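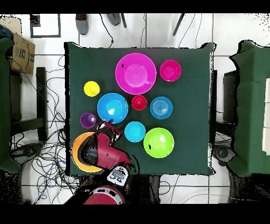
Packing side again. The arm at Station 3 has gone into hold four times this shift and we are back to sorting bowls by hand with the arm parked over the cloth. The panel asks for the operator and the operator is standing right next to it. If the new rule is that one of us has to confirm every pick above a certain size, then please write that down somewhere, because the shift sheet still says the station runs unattended. We would also like to know who gets the hold minutes booked against them.

Status changed: Resolved to Reopened
Queue: Rastilgate Line Support
Asset: Station 3, bowl sorting, single arm
Software: Surkell cell controller
Opened: Fri 1 December
Priority: Medium, raised to High on reopening

Original summary
Station 3 stops mid-cycle and requests operator confirmation. No collision reported, no fault code. Confirming at the panel clears the hold and the arm completes the pick. Frequency went up after the controller update.

Support, first entry
Pulled the controller log for the last full shift. 21 holds recorded. Of these, 19 carry the reason "grasp confidence below limit" and two carry "zone occupied." No drive errors. Gripper current is normal on every cycle, including the ones that held.

The confidence limit is set to 65. It was lower before the update. The update notes from Surkell list the change under defaults, one line, with no mention that existing stations would be overwritten. Ours was.

Support, second entry
Lowered the limit on Station 3 only, ran a short batch with mixed bowl sizes. Holds dropped but two bowls were picked by the rim and set down outside the target area. Put the limit back to 65. A lower number is not a fix with the current grasp set.

Checked grasp set. It was taught on small bowls in June and never extended when the larger ones were added to the mix. The controller scores a large bowl against small-bowl grasps, gets a poor match and asks for a person. This is expected behavior for the data it has.

Action: retrain with the full size range. Request sent to Sarkar integration desk.
Workaround: operator confirms at panel.
Ticket closed as Resolved with workaround. This was premature. See reopening comment at top.

Support, after reopening
Answering the packing side points in order.

1. Confirmation rule. There is no rule. The confirm step was meant to cover the gap until retraining and should have been written on the shift sheet the same day. The sheet has now been changed. Station 3 is listed as attended.

2. Who stands there. Attended means one person assigned to the station, and that person is not also counted toward packing. Up to now the nearest packer has been walking over, confirming, and walking back. On the log for the shift in question the average wait between hold and confirm was 12 seconds, but the longest waits all fall where packing was short a person. The packing target was not adjusted for this. Passed to shift planning with the log attached.

3. Hold minutes. The controller books them as "operator delay" by default. That label is wrong for this reason code. The arm is asking a question it was not taught to answer. Reason "grasp confidence below limit" has been remapped to "process" in the Dririco reporting tool. Old entries will be corrected back to the date of the update. Until that has run, please do not use the operator delay column for Station 3 in any shift review.

4. The two "zone occupied" holds. These are valid and stay as they are. The zone edge is tight to the table and the sensor trips when somebody leans in to move a bowl. Do not disable it. If bowls have to be sorted by hand, press Park first and wait for the park light. Taking a bowl while the arm is only in hold is not permitted, since a confirm from the panel will restart motion.

Packing side
Point 4 is new to us. We were told hold and park were the same thing for hand sorting. Most people here learned it that way when the station went in.

Support
They were the same on the previous controller version. On the current one hold keeps the drives on. Added to the shift sheet in the first line and a label requested for the panel. A short walkthrough at the station will be given at the start of each shift until all crews have had it. Please enter the crew on the training record yourselves, we cannot see that system.

Open items
Retraining on full size range: waiting on Sarkar, no date given
Reporting correction in Dririco: running
Panel label for hold and park: ordered
Attended station in shift plan: accepted for early shift, late shift pending
Same default check on the other stations: not started

Packing side
Late shift is the one that is short. Leave this open until that line changes.

Support
Left open. Next update when shift planning replies.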